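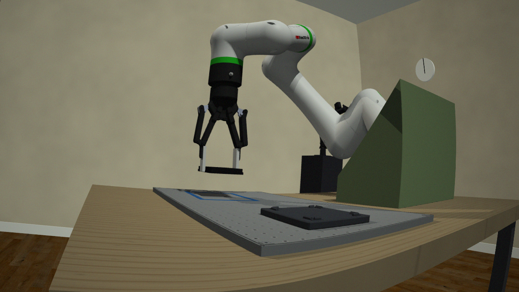
关于我们

大家好,欢迎来到Potley路亚俱乐部。你现在看的这一页,俱乐部里的人催了我好久才写出来,我平时写钓获日记很快,写“关于我们”就卡壳,删了又写,写了又删。想来想去,还是当成在船头跟你聊天好了,想到哪儿说到哪儿。

先说我们是干什么的。Potley是一家做路亚和船钓的小俱乐部,教人钓鱼,带人出船,每年秋天办一场比赛,平时也卖一点自己用得顺手的饵和线。总共4个人,一条大船,一条小船,码头边上一间门面。门面不大,进门左手是竿架,右手是饵墙,再往里是一张长桌,谁来了都可以坐下绑线组、喝茶、吹牛(吹牛的鱼一般比真鱼长一截,大家心里有数)。

俱乐部开了15年。最早连名字都没有,就是几个下班不想回家的人,在防波堤上排成一溜甩铅头钩。那时候鲈鱼多,潮水一转就有口,手里的软饵尾巴被咬秃了还能接着上鱼。后来来问的人越来越多,问用什么饵,问几点去,问那块礁石从哪边站上去不滑脚。我们答得口干舌燥,干脆租了个地方,把饵和人都搬了进去。

名字是从第一条船来的。那条船买来的时候船尾就刷着Potley几个字母,前任船主也说不清是什么意思,我们懒得铲漆,就这么一直叫下来了。船后来退役了,字母板拆下来挂在店里,有人进门会摸一下,说摸了有口。我不信这个,但是每次出船之前我也摸。

【我们现在有什么】

大船叫Salero号,跑外海和近岸岛礁,主要钓鲈鱼、真鲷、鰤鱼,夏天也追鲅鱼。船上有厕所,有遮阳棚,有活饵舱,船头够宽,站着抛投不会打到后面的人(前提是你抛之前回头看一眼,拜托了)。小船没有正经名字,大家就叫它小船,专门跑河口和内湾,浅滩、牡蛎桩、桥墩底下都钻得进去。喜欢微物路亚、喜欢安静的朋友,坐小船更舒服。

课程分2种。一种是岸上的入门课,从打结讲起,讲竿子的调性,讲轮子的泄力怎么调,讲怎么看潮汐表,下午到防波堤上去练抛投。另一种是船上的实战课,人少,教练站在你旁边,你收线快了慢了他当场就喊。入门课不要求你有装备,竿子轮子店里出,你穿双防滑鞋来就行。每次都有人穿拖鞋来,每次我们都得翻箱倒柜去找备用鞋,尺码还总是不对!

店里的饵,我们只进自己用过的。软饵占一大半,铅头从轻到重都有,铁板主要配Salero号跑的几个钓点。有些饵包装漂亮得不得了,下水一看泳姿像喝醉了,这种我们进一包试完就不再进了。线和前导线也一样,用断过几次的我会直接跟你讲。你要是问我哪款最好,我多半会反问你去哪儿钓、钓什么、水清不清,所以请耐心一点,我不是不想卖给你。

【Stiselard杯】

说到比赛我就来劲了。Stiselard杯是我们每年10月办的鲈鱼赛,名字来自湾口外面那片Stiselard礁,老钓友都知道,退潮的时候露出一条黑脊背,涨潮了只看得见白浪。比赛就围着这片礁和里面的内湾打。

规则很简单,个人赛,只算鲈鱼,量长度,不称重,量完拍照就放流。每人取最长的2条加起来排名次。为什么不称重呢,一条鱼吊在秤上晃半天,放回去也蔫了,量板往船舷上一放,几下就完事,鱼好过,裁判也好过。只能用假饵,单钩双钩都行,三本钩要压平倒刺。有人抱怨压了倒刺容易跑鱼,对,是容易跑,那就把线绷紧一点嘛。

去年那届天气糟透了。头一天晚上就开始下雨,到早上集合时雨衣里面都是潮的,水色浑得像加了奶的茶。开赛以后前面一大段时间群里几乎没动静,只有人发自己的盒饭。后来有一船换到内湾的排水口附近,把亮色的饵全收了,换成深色带拍水的大软饵,贴着底慢慢拖,才开始有口。消息传得飞快,下午内湾热闹得像赶集。冠军倒没去凑热闹,一个人在礁石背流面死守了一整天,快收竿的时候连上两条。第二名跟他只差一点点,颁奖的时候两个人还在争论到底是涨潮口还是平潮口,饭都凉了。

今年这届是第几届,说来有点乱,中间有一年因为台风没办成,有人算进去,有人不算。我的意见是不算,反正奖杯上的字我来刻。

奖品不豪华,讲清楚免得你期待太高。前三名有奖杯和装备,另外还有一个“最倒霉奖”,给当天断线最多或者跑鱼最惨的人,奖品是一大卷线。这个奖每年争得比冠军还激烈,去年有人为了证明自己跑的鱼有多大,在停车场比划了半天。

【跟谁一起做】

我们的码头泊位和船只保养一直是跟隔壁的Abbasi船坞合作的。他们的师傅修外挂机是一把好手,有一回Salero号出发前夜打不着火,人家晚饭吃到一半放下碗就过来了,第二天全船照常出海。你自己有船要保养的,也可以去找他们,报我们的名字没有折扣,但是会多给你倒杯茶。

Stiselard杯的计分和登记也在Abbasi船坞的院子里做,那边地方宽敞,能停车,棚子底下下雨也不怕。烤鱼摊也摆在那儿(烤的是菜市场买的鱼,别紧张,参赛的鱼都放了)。

【我们在意的几件事】

救生衣。上了我们的船就得穿,从离岸穿到靠岸,天再热也穿。有人嫌充气的勒脖子,我们有腰挂式的,跟教练说一声就给你换。防波堤上的夜钓活动也一样,头灯、钉鞋、救生衣,缺一件就请在店里坐着喝茶。

天气。风浪不行我们就不出,订金全退或者改期,你选。这一条得罪过一些人,有请了假大老远开车过来的,站在码头上看着天好像还行,就是不让走。我理解,真的理解,我自己也想去。可是外面的浪跟码头里看见的浪是两回事,船长说不出就不出,我说了也不算。

放流。抱卵的鲈鱼一律放,小的一律放,够尺寸的每人带够吃的就好。放鱼的时候先把手打湿,别抠鳃,托着肚子让它头朝来水方向,缓过来它自己会走。入门课里会专门练,拿一条橡胶鱼练,看着是有点傻。

垃圾。废线剪下来装口袋里带走,店门口有个专门收旧线和破软饵的桶。海鸟脚上缠线的样子我见过,见一次就够了。

【常有人来问的】

不会游泳能不能来?能,我们俱乐部里就有不会游的,救生衣穿好,听船长的。

晕船怎么办?药提前吃,上船了再吃就晚了。早饭吃一点清淡的,别空着肚子,也别吃油条配豆腐脑再加两个茶叶蛋(有人这么干过,后果我就不写了)。站船尾比坐舱里好受,眼睛看远处。

小孩能不能上船?小船可以,要大人陪着。我们每个暑假都有亲子班,小朋友学打结比大人快得多,大人往往在旁边偷偷抄作业。

一个人来会不会尴尬?不会的!大部分人第一次都是一个人来的。Salero号每船最多坐19人,但我们平常不坐满,留点地方让大家甩得开。你旁边那位开船的时候还跟你客客气气,等两个人的线缠到一起,解上一会儿,就熟了。

冬天还有没有活动?有,只是少一些。天冷以后鲈鱼往深处走,我们改跑铁板,内湾那边就玩微物,钓点石狗公之类的小鱼,口轻得要命,冻得手指头没感觉,还是有人每周都来。1月22日晚上店里有一场绑线组的小聚,不收钱,自带线和剪刀,想学FG结的过来,我教到你会为止,或者教到我自己饿了为止。

【怎么找到我们】

门面在码头入口往里走,过了卖冰的铺子就看见字母板了。周一休息,其余时间早上开得很早(出船的日子天不亮就有人),下午看情况,有时候老板自己也跑去钓鱼了,门上会挂个牌子。来之前打个电话比较保险,没人接就是在船上,晚一点会回过去。

订船位和报课程都可以在本站的预约页面填,填的时候麻烦写一下你钓过什么、想钓什么,一句话就行,方便我们排船。Stiselard杯的报名另外开页面,开了会在首页挂出来。要是你在防波堤上碰到一群人穿着印有Potley的旧帽子,过来打个招呼,顺便告诉我们你那边有没有口。 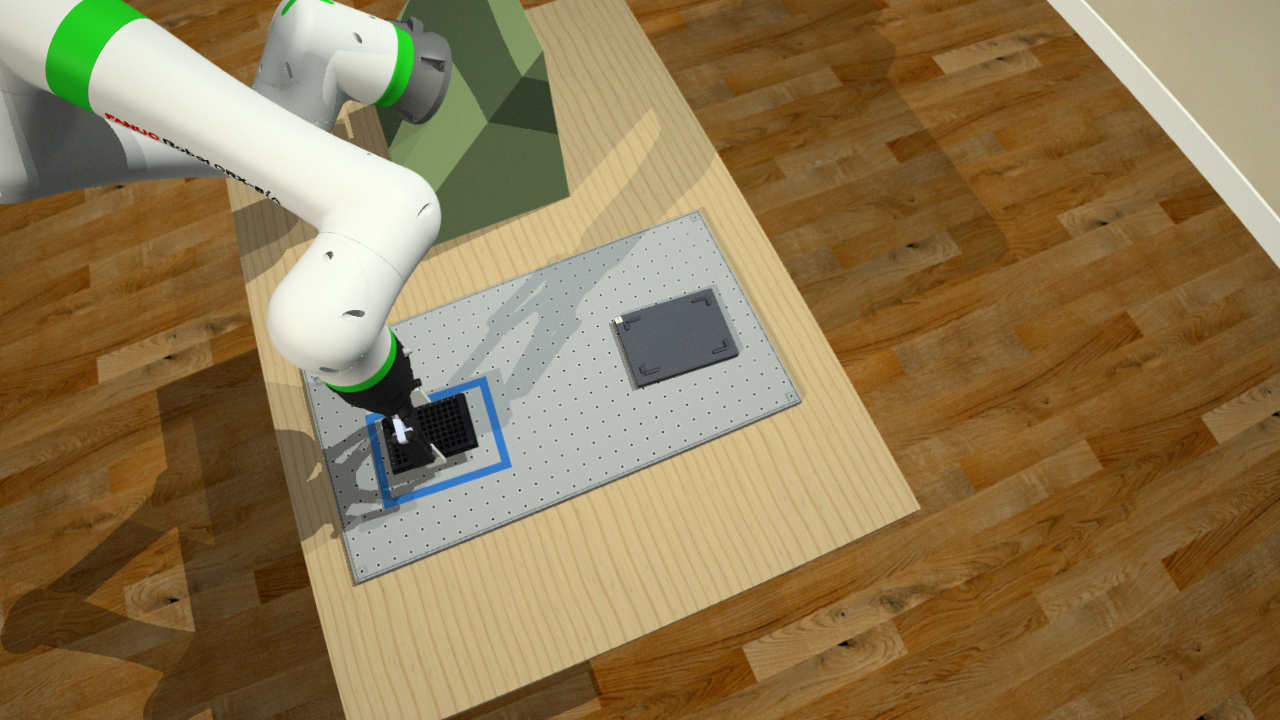 还有一件事差点忘了。店里一直在收老照片,早年防波堤没加高之前的,Stiselard礁上还有旧灯标时候的,只要跟这片水有关,我们都想要。翻拍完原件马上还你,打算挂在长桌后面那面墙上。已经收到的几张里头,有一张是一排人背对镜头站着甩竿,谁也认不出谁来,几位老钓友都坚持说最左边那个是自己。你要是也有这样的照片,带到店里来就行,茶我来泡。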